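Stilline desk set, README

Stilline is a small collection of chores recorded with a pair of hand-held grippers we built in a shared workshop. The aim was to get usable demonstrations for a home-built arm without owning the arm yet. Design files are in /hardware, recordings in /episodes.

Contents

71 episodes, each up to 40 seconds long. Tasks are wiping, picking up cloth and passing soft items between grippers. Every episode has a wide overhead view and one view per gripper.

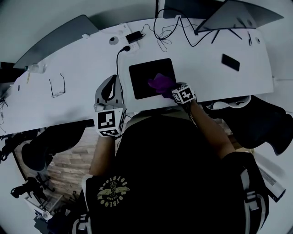 Overhead view, wiping with a purple cloth on a mouse pad.

Markers

Pose comes from printed black-and-white markers. Print them at 100% scale on matte paper and measure the black border before gluing. Our first batch came out small, and 10 episodes had to be recorded again. If you change the marker size, change it in config/markers.txt too — the tracker does not check.

Gripper views

The lens is very wide, so straight edges bend toward the sides. We left the video undistorted only in the /flat folder; everything else is raw.
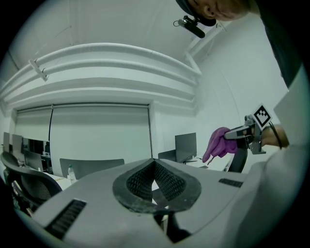

Soft items are the hardest part of the set. Rubber and cloth hide the fingertips, and the jaw width reading is noisy by the last few millimeters of travel. Treat it as a hint.

Known problems

Episode 16 has no audio. Clocks drift on long sessions — run tools/sync before training.

Contact

Cristóvão Cordeiro maintains the files. Send fixes as patches against the August branch.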